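第四章　生活垃圾的分类收集与资源化

本章学习目标

学完本章后，应能够：
说明生活垃圾的主要组成及其随季节、地区变化的一般规律；
区分源头分类、中间分选与末端处置三个环节的任务；
解释塑料包装的材质差异对再生利用的影响；
根据称量记录计算一个社区的人均日产生量和回收率；
对不同收集制度的优缺点作出有依据的评价。

核心术语

源头分类　混合收集　分选　杂质率　再生料　降级利用　押金返还制　生产者责任延伸

4.1　从一座小城谈起

布鲁尔克姆（Brurkcombe）是一座沿河而建的小城，老城区街道狭窄，新城区多为中高层住宅。在实行分类制度以前，全城的生活垃圾不分种类，由清运车逐街收取，运往城东的填埋场。填埋场原设计使用年限较长，但随着包装废弃物逐年增多，剩余库容的消耗速度明显快于规划时的估计。城市管理部门由此面临两种选择：另择新址扩建填埋场，或者从收集方式入手，减少进入填埋场的垃圾量。

该市最终采取了后一种办法，并首先在老城区的萨恩通（Saengthong）街区试行。试行街区共有797户居民。主管部门在试行前的三月对该街区的垃圾进行了连续称量，全月共收集生活垃圾3,272千克，其中可回收物672千克。这组数据在本章习题中还将用到，请读者留意其统计口径：称量对象仅限居民投放的部分，沿街商铺与菜市场的垃圾另行统计，园林修剪物亦不计入。

由这组数据可以算出，可回收物占总量的五分之一强。这一比例只表示垃圾中含有多少可以回收的物质，并不等于实际回收率。可回收物若与厨余垃圾混装，纸张吸水后纤维受损，塑料表面沾附油污，其中相当一部分便失去了再生价值。从“可以回收”到“得到回收”，中间隔着投放、收集、运输、分选等多道工序，每一道工序都会产生损失。本章各节即按照这一顺序展开。

4.2　塑料瓶的回收

在各类可回收物中，饮料瓶最为常见，也最适合作为入门案例。饮料瓶多以聚对苯二甲酸乙二醇酯（PET）制成，瓶盖则通常采用聚乙烯或聚丙烯。这几种材料的密度不同，破碎后置于水中，瓶盖碎片上浮，瓶身碎片下沉，工业上正是利用这一性质将二者分离。标签和胶黏剂需经热水清洗去除，残留过多会使再生料发黄。

颜色是影响再生价值的另一因素。透明瓶的再生料用途最广，可重新制成瓶坯或纺成纤维；绿色、蓝色等有色瓶的再生料只能用于颜色相近或较深的制品。因此，多数再生企业要求有色瓶与无色瓶分开交付，价格亦分别核定。

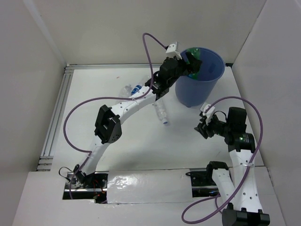 颜色以外，杂质率同样决定一批废塑料的去向。所谓杂质率，是指一批物料中非目标材质所占的质量百分比。设某批废瓶总质量为100千克，其中混入其他材质5千克，则杂质率为5%。聚氯乙烯对PET再生过程的危害尤其大，它在加工温度下分解，释放出氯化氢，既腐蚀设备，也使PET分子链断裂。含量虽低，仍足以使整批再生料降等。

经过分选和清洗的瓶片，按照品质高低进入不同的用途。品质较高者可用于食品接触材料，但须满足相应的卫生标准；品质居中者多纺成短纤维，用作填充物或织物；品质较低者制成捆扎带、板材等。材料每经一次再生，性能一般有所下降，用途随之转向要求较低的领域，这种现象称为降级利用。学习本节时，应注意将降级利用与闭路循环加以区别。

4.3　收集制度的比较

收集制度大体可分为三类。第一类为定点投放，居民将垃圾送至固定的收集点，管理成本较低，但投放质量依赖居民的习惯。第二类为上门收取，由清运人员按日程到户收集，便于当场检查分类情况，所需人力较多。第三类为押金返还制，消费者购买饮料时预付押金，交回空瓶时领回，瓶罐的回收率通常较高，但只适用于形制统一、易于识别的包装。

萨恩通街区先后试行了前两类制度。试行初期设置定点收集点，因部分收集点距住宅较远，老年居民使用不便，后改为定点与上门相结合。当地的马武姆（Mavum）再生站负责接收可回收物，每批物料入站时须登记来源、质量与杂质率，不符合要求者退回重新分拣。站方将登记结果按月公布，各楼栋可以据此了解本楼的投放质量。

评价一种收集制度时，不宜只看回收量一项。回收量增加而杂质率同时上升，再生企业的分选成本便随之提高，最终得到利用的物料未必增多。较为稳妥的做法，是同时考察回收量、杂质率和单位处理成本，并在较长时间内观察其变化。

思考与讨论

一、某地规定所有饮料瓶须压扁后投放。试从运输与分选两方面讨论该规定的利弊。
二、瓶盖应当拧紧后随瓶投放，还是单独投放？请结合4.2节所述的密度分离原理说明理由。
三、根据4.1节所给数据，计算试行街区三月份平均每户的垃圾产生量。若要进一步求出人均日产生量，还需要哪些资料？

课外调查

以三至五人为一组，选择本校一栋教学楼，连续一周记录各楼层可回收物的投放情况。调查前应征得学校后勤部门同意，操作时佩戴手套，不得徒手翻拣尖锐物品。记录表可参照本书附录所载的“库利科”（Culico）表式，表中各栏的填写方法见附录说明。调查结束后，各组提交书面报告，报告应包括调查方法、原始数据、计算过程与结论四部分。

4.4　厨余垃圾的处理

厨余垃圾含水率高，易腐败，若与其他垃圾混合焚烧，会降低炉内热值；若直接填埋，则在厌氧条件下产生甲烷和渗滤液。目前常用的处理方式有好氧堆肥与厌氧消化两种。前者设备简单，适于规模较小的社区；后者可回收沼气，但对进料的均匀程度要求较高。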